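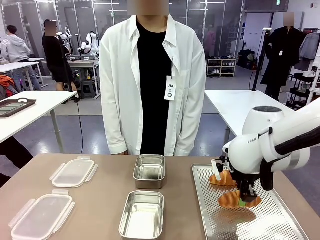

Food containers and lids set out on a table.

Search this site Enter keywords

Filed under: Earth Sciences | Student Research

Print this story | E-mail this story

Folldale students to map old shorelines at Gukside

July 30, 2018

Geology students from Folldale College will spend most of August mapping a set of raised beaches above Gukside, where a large glacial lake once drained through the valley.

The project is led by Roy Crabtree, who teaches sediments and landforms at the college. He has taken two earlier groups to the site, but those trips covered only the lower terraces.

"We had a good look at the gravels near the road and ran out of time for anything higher," Crabtree said. "The upper benches are where the dating questions are."
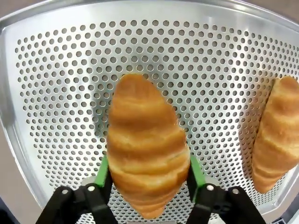

Students will work in 4 teams and survey 73 marked points along the valley wall. At each one they will record elevation, describe the sediment and note the size and rounding of the pebbles. Samples of buried sand will be taken in light-proof tubes and sent to the Beltberg laboratory for luminescence dating – a method that estimates when the grains last saw daylight.

An older map, drawn before the access track was built, shows the shorelines as a single level surface. Crabtree said his own readings suggest they tilt to the north, which would fit with the land rising after the ice left.
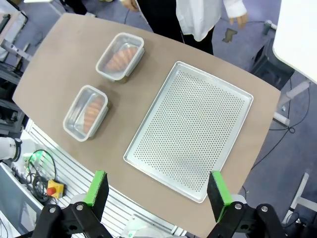

The fieldwork is paid for by a Furtado grant, which also covers lab fees and travel. Second-year students can count the trip toward their field methods credit.

A draft map will go to the landholders for comment before it is published. Dating results are expected next year.

Print this story | E-mail this story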